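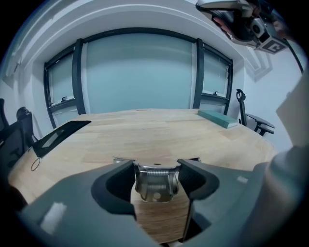
3.2 Shared tables and what is left on them

The second part of the study looked at meeting rooms with one large table and no assigned seats. We wanted to know how much of the tabletop stays free between meetings, and which items people leave behind.

Figure 3. A shared meeting room with a large light wooden table, office chairs and a frosted central window pane.

Rooms were visited at two sites, Narnstead and Pruson, during August. A total of 164 visits were planned and 158 were completed. The other six fell on days when the rooms were locked. Visits were made outside booked hours, and nothing was moved before the table was recorded.

Items were sorted by where they lay. The edge zone was the outer band of the table, within reach of a seated person, and the rest was the center zone. Most items were found in the edge zone, often near a chair that had been pushed back. Electronic devices and their cables were placed in a separate group, as they were sometimes left on purpose for the next meeting.

Tables with rounded edges were harder to divide into zones. Ffion Landeg marked the boundary on a floor plan for each of these, and the same plan was used on every later visit. Chairs were noted only if they stood at the table. Chairs stored against a wall were left out of the results in Section 4.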